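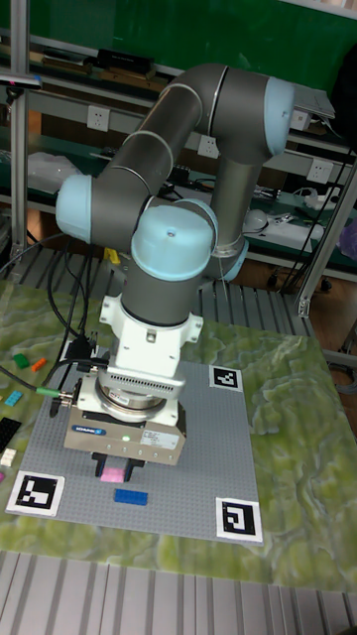 Cómo montar una mesa de trabajo en un cuarto pequeño (y seguir cabiendo en él)

Por Sorcha Niven
Junio de 2023
Imprimir | Enviar por correo electrónico
64 veces compartido | 30 comentarios

Todo el que tiene un cuarto pequeño ha tenido también la idea de convertirlo en taller. La idea suele llegar de noche y con mucha seguridad en una misma. A la mañana siguiente aparece el metro y la cosa se enfría, aunque casi siempre tiene arreglo.

El mío era el cuarto de la plancha. Mide lo que mide un ascensor de hospital y tiene una ventana que da a un patio donde alguien toca el clarinete. En él coso, encuaderno, arreglo lámparas y, en agosto, sudo. He montado la mesa tres veces; lo que sigue corresponde a la tercera.

1. Mida el cuarto con la puerta abierta

Las puertas ocupan sitio. Parece una observación para niños hasta que una atornilla un tablero precioso y descubre que ahora se entra de perfil. Abra la puerta del todo, marque el arco en el suelo con cinta de pintor y considere esa zona territorio extranjero. Haga lo mismo con la ventana, si abre hacia dentro, y con los cajones que piense poner.

2. Decida la altura antes de comprar nada

Póngase de pie con los zapatos que vaya a usar, doble los codos y pida a alguien que mida del codo al suelo. Para cortar y marcar, la mesa debe quedar un palmo corto por debajo. Para trabajo fino conviene más alta. Si piensa hacer las dos cosas, elija la de cortar y levante el trabajo fino con un cajón de madera vuelto del revés, que es la solución que acaba adoptando todo el mundo después de pagar unas patas regulables.

3. El tablero

El mío es un Bralgate de 3 centímetros de grueso, comprado con un golpe en una esquina y el descuento correspondiente. Puse la esquina mala contra la pared, donde lleva una vida discreta. Un tablero más fino sirve, pero se comba en cuanto le pone encima una prensa o un codo con convicciones.

Líjelo antes de montarlo. Dos manos de aceite, un trapo que no suelte pelusa y una noche entre mano y mano. Extienda luego el trapo al aire libre hasta que se seque del todo y no lo guarde hecho una bola: los trapos con aceite de linaza pueden arder solos, y con eso no bromeo.

4. Las patas y la pared

Las mesas estrechas bailan. Atornille el canto trasero a un listón fijado a la pared y se acabó el baile. Busque primero por dónde van los cables, que en las casas viejas van por donde les apetece. Uso escuadras Kuusisto porque los agujeros coinciden con los tornillos que traen, una cortesía menos frecuente de lo que cabría esperar.

Antes de apretar del todo, ponga el nivel a lo largo y a lo ancho. Si el suelo está torcido, calce las patas. Si la torcida es la pared, mi consejo es no mirarla mucho.

5. Proteja la superficie

Una plancha de corte cubre lo esencial. Cómprela más grande de lo que cree necesario y guárdela siempre plana; la primera la apoyé de canto junto al radiador y desde entonces tiene forma de teja. Para cola y pintura, papel de estraza y resignación.

6. La luz

Una lámpara de brazo, a la izquierda si es diestra y a la derecha si es zurda. La del techo queda detrás de la cabeza y solo ilumina la nuca, que rara vez participa en el trabajo. La mía es una Kelari heredada, con un brazo que baja poco a poco durante la tarde. Hay que apretarle la palomilla cada cierto tiempo, como a todos.

7. Dónde va cada cosa

Lo que usa a diario, al alcance de la mano sin levantarse. Lo de cada semana, en el estante. Lo que compró por si acaso, en una caja cerrada con la fecha escrita, para tener un disgusto exacto cuando la abra. Probé el sistema de paneles perforados Proseo y lo recomiendo con una salvedad: dibuje la silueta de cada herramienta solo cuando lleve un mes colgada. Yo las dibujé el primer día y conservo el contorno muy favorecedor de unos alicates que viven en la cocina.

8. Lo que costó

En total, 306 euros, sin contar la lámpara heredada ni una broca que murió en la pared y allí sigue. Si ya tiene taladro y nivel, puede gastar bastante menos. Si va a pedirlos prestados, devuélvalos pronto y con las brocas ordenadas.

El listón de la pared conviene reapretarlo al cabo de un par de semanas, cuando la madera se haya asentado.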